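Rapport d'avancement au fonds Lykkegaard
Projet Movwood : inventaire et restauration des films d'horreur en 16 mm du ciné-club Arska
Rédigé par Bořivoj Jelínek, coordinateur

Madame Voß, chers membres du fonds,

Je vous adresse le deuxième rapport sur l'utilisation de votre subvention. Il couvre la période de mars jusqu'à la fin du mois d'août. Le premier rapport était trop court, selon la remarque que vous m'avez faite, et j'essaie donc de donner cette fois plus de détails sur les copies elles-mêmes.

État de l'inventaire

Le fonds Arska contient 369 bobines, déposées en plusieurs fois par d'anciens projectionnistes. À ce jour, toutes les bobines ont été ouvertes et ont reçu un numéro. La fiche complète (titre, durée, état de la perforation, langue, génériques) existe pour 279 d'entre elles. Il en reste donc 90 à décrire. Ce sont principalement des bobines sans amorce, pour lesquelles il faut regarder le film entier avant de proposer un titre.

Fitzgerald Szabo a reconnu dans ce lot deux bobines du long métrage « La Veuve du moulin », que nous pensions perdu dans sa version longue. La deuxième bobine comprend la scène du bal masqué, où le réalisateur apparaît lui-même au vestiaire et reçoit un manteau sans dire un mot. Cette apparition est mentionnée dans un programme de l'époque, mais elle manque dans la copie qui circule en vidéo. La durée de la scène est de 4 minutes. Le son est faible au début, ensuite il est tout à fait correct.

Restauration

Trois titres étaient prévus dans la convention. Le premier, « Les Dents de velours », est terminé et le fichier de projection a été vérifié en salle par Roscoe Mahmoud. Nous avons corrigé une saute d'image dans la séquence du grenier, et nous avons gardé les rayures verticales de la dernière bobine, car leur effacement rendait flous les visages. Le deuxième, « Nuit chez l'embaumeur », est numérisé, mais l'étalonnage n'est pas encore fait. Les scènes de nuit tirent vers le magenta et il faut choisir une référence. Une seconde copie existe chez un collectionneur, qui a accepté le prêt en principe, mais n'a pas encore signé.

Pour le troisième titre, je dois signaler un retard. Le laboratoire Indo a changé de scanner au printemps et notre commande a été déplacée deux fois. La nouvelle échéance proposée est novembre. Je l'ai acceptée, sous réserve de votre accord. 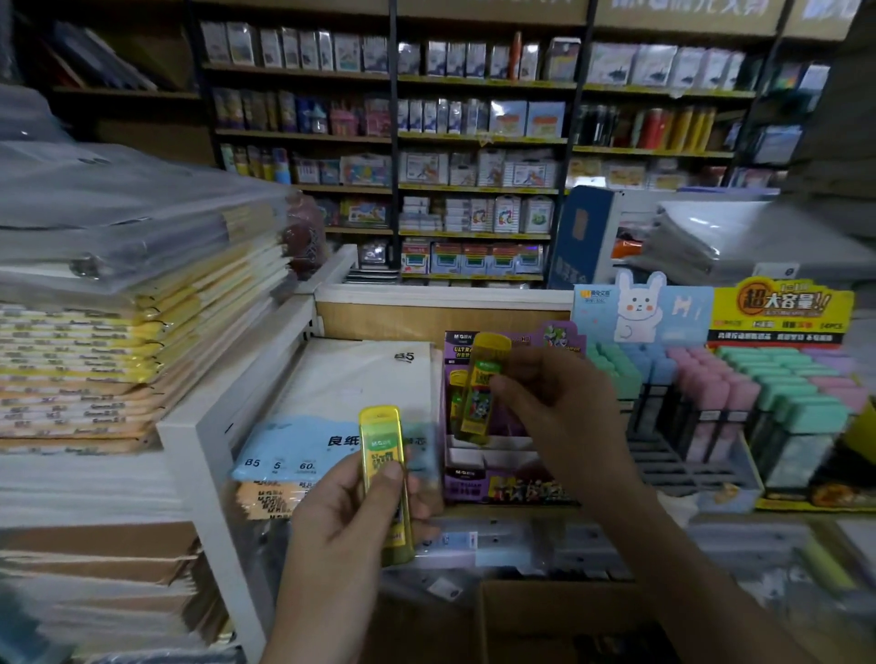
Temps de lecture : 4 min

Séances publiques

La convention demande des présentations ouvertes à tous les publics. Nous avons organisé deux soirées, avec une introduction d'Alaric Mercado sur les maquillages et les faux sangs du cinéma amateur. La première a commencé à 20 h 30 avec du retard, à cause d'une lampe de projecteur. Le public est resté, et la discussion a duré plus longtemps que le film. Plusieurs spectateurs ont demandé des sous-titres, ce que nous n'avions pas prévu au budget. J'ai traduit moi-même les dialogues de « Les Dents de velours » avec l'aide de M. Mercado, qui a relu mon français.

Dépenses

Sur la ligne « matériel et petites fournitures », la somme de 2 000 euros est entièrement utilisée : boîtes d'archives, amorces, ruban de collage, gants, étiquettes et matériel d'écriture pour les fiches. La ligne « laboratoire » est dépensée pour un peu plus de la moitié, ce qui correspond au retard expliqué plus haut. Les factures sont jointes dans l'ordre des paiements. Une facture de transport porte encore l'ancienne adresse de l'association, et j'ai demandé une version corrigée.

Suite du travail

D'ici décembre, nous voulons finir les fiches, étalonner « Nuit chez l'embaumeur » et recevoir les fichiers du troisième titre. Je demande aussi la permission de transférer une petite partie de la ligne « communication » vers le sous-titrage. Le montant exact se trouve dans l'annexe B.

Je reste à votre disposition pour toute question. M. Szabo peut également vous répondre concernant l'identification des copies.

Avec mes salutations respectueuses,
Bořivoj Jelínek

Annexe A : liste des bobines non identifiées
Annexe B : demande de transfert budgétaire
Annexe C : factures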